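工单编号 472
标题:茶水间分类纸桶,零食盒和易拉罐总是混在一起
提交人:Anju Nishad
所属:Kubo 办公楼,五层茶水间
提交时间:2019年3月
优先级:普通
状态:已解决,保留观察

问题描述

茶水间的白色长桌上现在用的是 Kesex 供的分类纸杯桶,灰色放纸类包装,黄绿色放金属罐。从换用这套纸桶开始,保洁那边反映每天收走的袋子里两类东西都有。灰桶里出现过压扁的罐子,黄绿桶里出现过零食盒。金属回收方 Protadport 上个月退回了一袋,理由是里面夹着沾油的纸盒。

另外还有两个小毛病一并登记:
一、零食盒放进灰桶以后经常顶在桶口,后面的人放不进去,就顺手丢到旁边那只里。
二、黄绿桶满得很快,罐子没有压过的话,放不了几只就冒出来了。

希望处理:弄清楚是桶的尺寸问题、颜色问题,还是标签问题,给一个能长期用的办法。

处理记录

记录一,Yogesh Mittal
已到五层看过。两只桶除了颜色以外外形一样,都是上宽下窄,白色卷边。桶身上原来应有的贴纸已经没有了,不清楚是脱落还是一开始就没贴。问了几位在茶水间的同事,有人以为灰色是“其他垃圾”,有人以为两只桶都随便放。先按标签缺失处理。
动作:打印两张临时标签,一张写“纸盒、纸袋”,一张写“易拉罐”,用胶带贴在桶身正面。

记录二,Yogesh Mittal
临时标签贴上以后混放少了一些,没有完全消失。午饭后那一段仍然会混。看了倒出来的东西,进错桶的大多是带油的零食盒,罐子进错的很少。胶带在桶身上粘不牢,靠水槽一侧的那张已经翘边。
动作:标签改贴到桌面上,放在桶的前方,桶换掉以后标签还在原处,不用每次重贴。

记录三,Rosalind Abernathy
从二层仓库取了 Kesex 的规格单核对。这款纸桶只有一个尺寸,不带盖,不带内衬。规格单建议纸盒压平后投放,没有提到长条形的盒子。也问过能不能换大一号,答复是同系列没有。
我的看法是尺寸不是主要原因。长盒子竖着插进去,下半截进桶,上半截露在外面,占的是桶口。压扁再放,同一只桶能多放不少。罐子也是一样,踩扁或者捏扁以后横着叠,比立着放省地方。
动作:在桌面标签下面加一行小字,“请先压扁”。

记录四,Yogesh Mittal
按新的做法在桌上试摆了一遍。灰桶清空,放在左边,黄绿桶放在右边,中间留一点空,两只桶不要贴在一起,贴在一起的时候罐子容易从一只滚到另一只。黄绿桶里放的是压过的罐子,灰桶从零食盒开始放。盒子没有压平,想看一下不压平的情况下桶口会堵到什么程度。
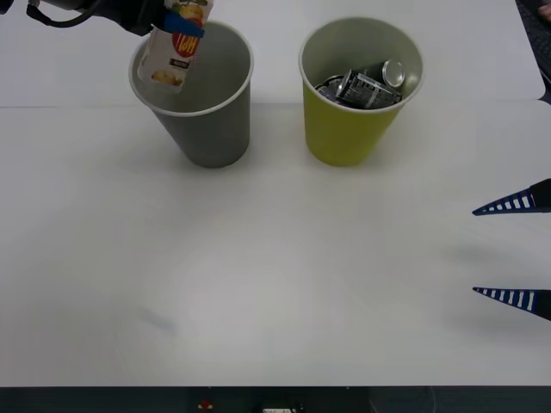
Heiðrún Bach 回复:我们三层用的是同一款桶,去年10月起就遇到过这个问题。标签贴了、小字也加了,效果都只能管几天。后来改成先收罐子,每天中午和下班前各收一次,黄绿桶一直不满,大家就不会往灰桶里塞罐子了。纸盒那边我们没有专门管。五层可以先试这个,不花钱。还有一点,零食盒里如果有剩的酱,别放进灰桶,纸类回收那边也不收。

记录五,Yogesh Mittal
收到,谢谢。三层的做法可以参考,五层的人比三层多,中午收一次可能不够,先照搬,再看情况。
试摆的结论如下:
印着“HOT”的那种白色零食盒是硬纸板的手感,不压平的话斜着插也行,但会占掉桶口的一边。压平以后可以贴着桶壁放。
三只压扁的罐子叠在一起已经接近桶口,再放就会高出来。所以罐子桶不能等到看上去“满了”才收。
桌面擦过一次,有一处灰色擦痕擦不掉,不影响使用,没有另外登记。

记录六,Anju Nishad
提交人补充。今天有人问,带油的盒子到底放哪里。桌上的标签只写了“纸盒、纸袋”,没有说脏的怎么办。目前是放进水槽下面的普通垃圾桶,可是那只桶在柜门里面,不开柜门看不见,新来的同事都不知道。

记录七,Rosalind Abernathy
同意,这一条之前漏了。柜门上贴了箭头和“有油、有剩菜放这里”。柜门白天改为敞开,下班时关上。如果有人觉得敞着不好看,再考虑把桶移出来,目前没有合适的位置,冰箱旁边的空当放不下。
标签定稿交给 Devisico 做塑封,一共5张:灰桶前一张,黄绿桶前一张,柜门一张,另外两张备用,放在茶水间抽屉里。费用从五层的杂项里出,上限100,没有超。

记录八,Yogesh Mittal
塑封标签已到,已贴。桌面那两张用的是可移除胶,擦桌子的时候不要从边角往里擦,会掀起来。临时标签和胶带残留已清理。
保洁按新的时间收罐子,一天2次。纸盒桶仍然每天下班收一次。第一周倒出来看过,灰桶里没有再发现罐子,黄绿桶里有过一只小的零食袋,应该是随手丢的,没有继续追。
Protadport 那边没有再退。

记录九,Branwen Pumphrey
我这边只问一件事,纸桶本身多久换一次。灰桶底部容易受潮,软了以后一提就变形。

记录十,Yogesh Mittal
没有固定周期,桶底发软或者卷边开裂就换。备用的桶在二层仓库靠门的架子上,灰色和黄绿色分开套着放。取用后在架子侧面的表上写一笔,库存低的时候由 Rosalind 下单。桶里不要倒液体,罐子请先倒空再压,压的时候对着水槽,剩的饮料会溅出来。

解决方式汇总
原因:标签缺失;零食盒未压平,堵住桶口;罐子桶清理间隔太长;带油包装没有明确去处。
措施:
桌面固定塑封标签,灰桶纸类,黄绿桶金属罐。
两只桶之间留空。
纸盒、罐子均先压扁再放。
罐子中午和下班前各收一次。
带油、带剩菜的包装放水槽下普通垃圾桶,柜门白天敞开。
未处理:冰箱旁的位置放不下普通垃圾桶,等茶水间下次调整时再看。

关联工单:无
关闭人:Yogesh Mittal
备注:再出现混放请在本单下回复,不用新开。六层如果也换这款桶,请直接找 Rosalind 要标签的文件,尺寸不用改。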